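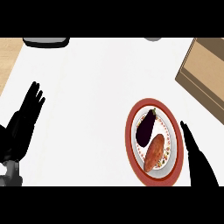 Gesucht: Teilnehmerinnen und Teilnehmer für das Probehalbjahr im Gemeinschaftsbüro Skotton, Sernmont

Veröffentlicht am 1. Juli 2022

Das Gemeinschaftsbüro Skotton öffnet im Herbst seine zweite Etage in der ehemaligen Druckerei Arumugam. Die Etage hat 400 Quadratmeter und liegt direkt über den Räumen, die wir schon seit einigen Jahren betreiben. Bevor wir dort normale Verträge anbieten, möchten wir ein halbes Jahr lang mit einer festen Gruppe ausprobieren, wie man auf dieser Etage gut arbeiten kann. Für diese Gruppe suchen wir 20 Personen.

Ich schreibe diese Ausschreibung selbst und versuche, alles so genau zu beschreiben, wie ich es vor meiner ersten Bewerbung in Sernmont gern gelesen hätte. Wenn etwas nicht klar ist, bitte fragen Sie.

Worum es geht

Sie bekommen für sechs Monate einen Arbeitsplatz auf der neuen Etage und bezahlen dafür 79 Euro im Monat. Im normalen Tarif kostet ein fester Platz bei uns deutlich mehr. Für den niedrigen Preis erwarten wir von Ihnen, dass Sie die Etage wirklich benutzen und uns regelmäßig sagen, was funktioniert und was nicht. Es sind noch nicht alle Wände gestellt. Wo die Telefonkabinen stehen sollen, ob wir einen stillen Raum brauchen oder zwei, ob der große Besprechungsraum geteilt wird: Das alles entscheiden wir erst während des Probehalbjahres, und die Gruppe entscheidet mit.

Wen wir suchen

Selbständige, Gründerinnen und Gründer, kleine Teams bis drei Personen, Angestellte mit Heimarbeit, deren Firma einverstanden ist. Die Branche ist uns nicht wichtig. In der unteren Etage sitzen zurzeit eine Übersetzerin, ein Büro für Lichtplanung, zwei Programmierer, eine Steuerberatung und mehrere Personen, bei denen auch ich nicht ganz verstehe, was sie beruflich machen.

Wichtig ist dagegen Folgendes:

Sie können an mindestens drei Tagen in der Woche im Haus sein.
Sie arbeiten überwiegend am Bildschirm oder auf Papier. Für Werkstattarbeiten mit Staub oder starkem Geruch ist die Lüftung nicht ausgelegt.
Sie sind bereit, alle zwei Wochen an einem kurzen Treffen teilzunehmen. Es dauert eine Stunde und findet vormittags statt, damit auch Eltern kommen können.
Sie verstehen Deutsch oder Englisch so gut, dass Sie einem Gespräch folgen können. Perfekt sprechen muss man keine der beiden Sprachen.

Wer gerade erst beginnt und noch keinen Umsatz hat, darf sich genauso bewerben. Einen Geschäftsplan möchten wir nicht sehen.

Was Sie bekommen

Einen Schreibtisch mit Stuhl, auf Wunsch höhenverstellbar (es gibt davon nicht genug für alle, bitte schreiben Sie es in die Bewerbung, besonders wenn es gesundheitliche Gründe hat). Ein abschließbares Fach. Internet über Kabel und Funk. Drucken und Scannen, wobei das Drucken in Farbe extra berechnet wird. Eine Postadresse, die Sie auch im Impressum verwenden dürfen. Zugang von Montag bis Sonntag mit eigenem Schlüssel. Den Besprechungsraum in der unteren Etage können Sie zu den gleichen Bedingungen buchen wie die anderen Mitglieder.

Ein Parkplatz gehört nicht dazu. Fahrräder stehen im Hof unter Dach. Vom Bahnhof Sernmont fährt der Bus Richtung Skulside, Haltestelle Alte Druckerei, danach sind es nur wenige Schritte bis zum Tor.

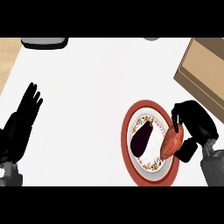
Auch die Gemeinschaftsküche gehört zum Probehalbjahr, und wir nehmen sie ziemlich ernst. In der unteren Etage haben wir die Erfahrung gemacht, dass sich die Leute am Anfang kaum am Schreibtisch kennenlernen, sehr wohl aber beim Mittagessen. Darum soll die neue Gruppe einmal in der Woche zusammen essen, jedes Mal von zwei anderen Personen vorbereitet. Das darf ganz einfach sein. Eine Süßkartoffel wie die auf dem Bild, dazu ein Teller und etwas Quark, damit ist bei uns schon mancher Mittag gut gelungen. Die Zutaten bezahlt das Haus, den Abwasch macht, wer nicht gekocht hat. Unverträglichkeiten fragen wir nach der Zusage ab.

Wer an dem Essenstag nicht im Haus ist, muss sich nicht entschuldigen. Wer nie kommt, wird aber vermutlich von mir angesprochen.

Was wir von Ihnen erwarten

Neben den Treffen gibt es einen kurzen Fragebogen am Ende jedes Monats. Er enthält Fragen zu Lärm, Licht, Temperatur, Möbeln und Nutzungszeiten. Die Antworten werden ohne Namen ausgewertet und hängen danach im Flur aus, auch die unfreundlichen.

In den ersten Wochen kann es sein, dass Handwerker auf der Etage sind. Laute Arbeiten haben wir auf die Zeit vor neun Uhr und nach siebzehn Uhr gelegt, eine Garantie können wir dafür nicht geben. Wer fast den ganzen Tag telefoniert, sollte sich das gut überlegen. Zwei Personen aus der unteren Etage haben uns erzählt, dass sie während des Umbaus dort regelmäßig im Treppenhaus telefoniert haben.

Umzug innerhalb der Etage: Wir werden die Tische im Halbjahr mindestens zweimal umstellen. Ihr Platz am Ende ist also wahrscheinlich ein anderer als am Anfang. Bringen Sie bitte keine eigenen Regale mit.

Kosten und Vertrag

Der Beitrag wird am Anfang des Monats abgebucht. Es gibt keine Aufnahmegebühr. Für den Schlüssel nehmen wir eine kleine Kaution, die Sie bei der Rückgabe sofort wiederbekommen. Der Vertrag endet nach sechs Monaten von selbst, Sie müssen nicht kündigen. Wer früher gehen muss, kann mit einer Frist von vier Wochen aussteigen. Am Ende haben alle Teilnehmenden ein Vorrecht auf einen normalen Platz, zum dann gültigen Tarif und ohne Wartezeit. Das ist nicht ohne Bedeutung, denn auf unserer Warteliste stehen momentan etwa 276 Namen.

Zur Warteliste noch ein Hinweis, weil die Frage oft kommt: Wer schon darauf steht, muss sich für das Probehalbjahr trotzdem eigens bewerben. Die Liste und diese Ausschreibung sind getrennt. Ihren Platz auf der Liste behalten Sie in jedem Fall, auch nach einer Absage.

So bewerben Sie sich

Schreiben Sie uns höchstens eine Seite. Wir möchten wissen:

wer Sie sind und woran Sie arbeiten
wo Sie jetzt arbeiten und was Sie daran stört
an welchen Tagen und zu welchen Zeiten Sie kommen würden
ob Sie lieber ruhig sitzen oder Gespräche in der Nähe gut ertragen
ob Sie einen stufenlosen Zugang, einen höhenverstellbaren Tisch oder etwas anderes brauchen

Ein Lebenslauf ist nicht nötig, ein Foto bitte auch nicht. Teams schicken eine gemeinsame Bewerbung und nennen alle Personen. Jede Person zählt als ein Platz.

Sie können die Bewerbung per E-Mail über das Formular auf unserer Seite schicken oder auf Papier in den Briefkasten am Hoftor werfen. Bewerbungsschluss ist Ende Juli. Danach lesen drei Leute alle Bewerbungen: zwei Mitglieder aus der unteren Etage und ich. Wir achten auf eine gute Mischung bei den Zeiten, damit die Etage nicht am Dienstag überfüllt und am Freitag leer ist. Deshalb kann es passieren, dass wir eine sehr schöne Bewerbung ablehnen müssen. Eine Antwort bekommen alle.

Besichtigung

Die neue Etage kann man im Juli jeden Mittwoch zwischen zwölf und vierzehn Uhr ansehen, ohne Anmeldung. Bitte klingeln Sie bei Skotton und gehen Sie die Treppe bis ganz nach oben. Der Aufzug fährt zurzeit nur bis zur unteren Etage, die Freigabe für oben ist beantragt und soll vor dem Einzug vorliegen. Wer die Treppe nicht benutzen kann, meldet sich bitte vorher, dann zeige ich die Pläne unten und wir besprechen alles in Ruhe.

Kinder dürfen zur Besichtigung mitkommen. Hunde bitte nur an der Leine, im Treppenhaus liegt noch Material. Ob Hunde später auf der Etage erlaubt sind, gehört zu den Fragen, über die die Gruppe beim ersten Treffen abstimmt.

Fragen

Fragen beantworte ich am liebsten schriftlich, dann kann ich nachsehen, bevor ich etwas Falsches verspreche. Am Telefon bin ich vormittags zu erreichen, auf Deutsch, Türkisch oder Englisch.

Dilek Başaran
Gemeinschaftsbüro Skotton
Alte Druckerei Arumugam, Eingang über den Hof
Sernmont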